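Color Sorting and Stacking with Small Cubes
Project report, Design Materials course
Signe Sæther and Essam El Sherbiny
November 12, 2018

1. Background

Our project started with a simple set of colored cubes and the question of how well three colors work when the cubes are sorted, grouped and stacked on a plain table. The set will be part of the Cerkotdale activity box, which the course is putting together for use in the two reading rooms at Midtbø. The box needs tabletop tasks that can be explained in a sentence and put away quickly.

Last year's group used painted blocks in five colors. Their report said the yellow and orange blocks were mixed up in the evening, when only the ceiling lights were on. We decided to drop both and keep red, green and blue. The green we ended up with leans toward teal, and this turned out to matter more than we had planned for.

2. Materials

The cubes are matte. We looked at a glossy set from Jisorard first, but the shine made it hard to judge color from the side, so we asked for the frosted finish. The table has a white top. We did not use a mat or a tray, as we wanted the cubes to be read against one plain background.

The tasks were written on cards. Each card gives a start layout and an end layout, and nothing else. We wrote 20 cards and kept the ones that could be done without a second explanation.

3. Stacking

The first group of cards is about towers. A tower of two is enough for most of them — the point is which color goes on the bottom, and whether the upper cube sits square on the lower one.
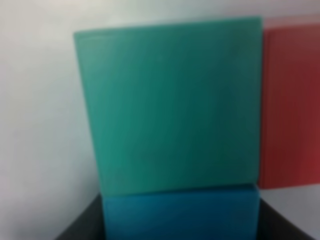
Figure 1. Green cube stacked on a blue cube, with a red cube to the right.

Seen this close, the green changes a good deal across one face. It is minty toward the upper left and darker and more bluish toward the right. On the bench in the workshop we had thought of the green and the blue as far apart. With one directly on top of the other they are still easy to tell apart, but the darker part of the green is nearer to the blue than we expected. Red gives no trouble next to either of them.

We also learned that the edges need attention. If the upper cube is set down a little off, the side of the tower steps in or out, and the eye goes to the step before it goes to the color. We added a line to the stacking cards asking for the sides to be lined up. Essam wanted to leave this out to keep the cards short. We tried the cards both ways and kept the line.

4. Grouping

The second set of cards deals with placing cubes close together or apart. A layout can have a cluster in one part of the table and single cubes in another. These cards are harder to write than the stacking cards, because words like "near" and "beside" are understood differently by different people. In the end we used "touching," "close" and "apart," and explained the three words on a separate card. 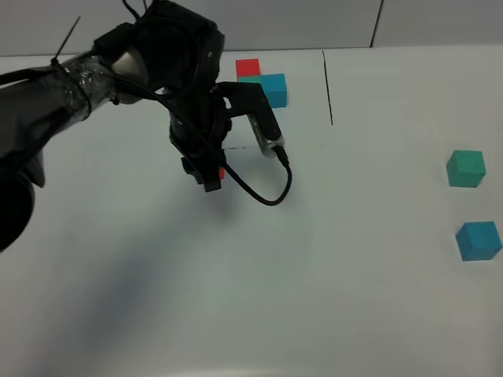
Layouts and Spacing

A cluster with one cube of each color is the layout we used the most. In the one shown, red is at the back, green is directly in front of it and blue is to the right of the green. Another green cube and another blue one are over on the right side of the table, with the blue closer to the front. From a low seat the green hides part of the red in a cluster like this, so the cards should be read from a standing position or the red should be moved to one side. We suggest the second option, as many users of the reading rooms will be seated.

The thin black line on the tabletop starts at the back edge and stops well before the front. For the final version we think a line should either go all the way across or be left off. A short line makes people ask if the cubes on each side of it belong to different groups, and none of our cards use it that way.

5. Lining up

The last set of cards asks for cubes in a row from front to back, with a gap between them. We expected these to be the easiest. They took longer than the towers, mainly because a row going away from you is hard to judge. The nearer cube looks larger, and a small shift to the left or right is easy to miss when you are placing the second one.

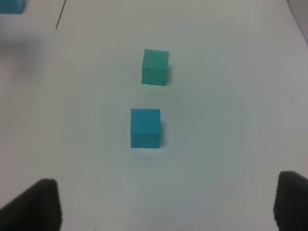
We first tried to fix this by giving the gap in millimeters, which made the task slow and not much fun. The cards now say that the gap should be one cube wide, and a spare cube can be used to check it. For the sideways shift we allow a small offset, and the end layout on the card is drawn with a dashed outline to show how much.

Shadows were the other thing we noted. On a white top even a soft shadow shows clearly, and with light from the left it falls along the right side of each cube. Signe suggested using this in a later card, where the user guesses the direction of the lamp. We have a draft of it but have not tested it.

6. Costs and remaining work

The budget was 50 dollars and went to the cubes and the card stock. Cusden cut the cards for us at no charge. Before the box is handed over in February we still have to do the following:

Ask for a green with less blue in it and compare it with the present one.
Redraw the cluster cards with the red cube moved to one side.
Decide on the black line.
Test the lamp card in the evening with only the ceiling lights on.

The card texts and the drawings are in the course folder under Cerkotdale, with the older versions kept in case the next group wants to see what was changed.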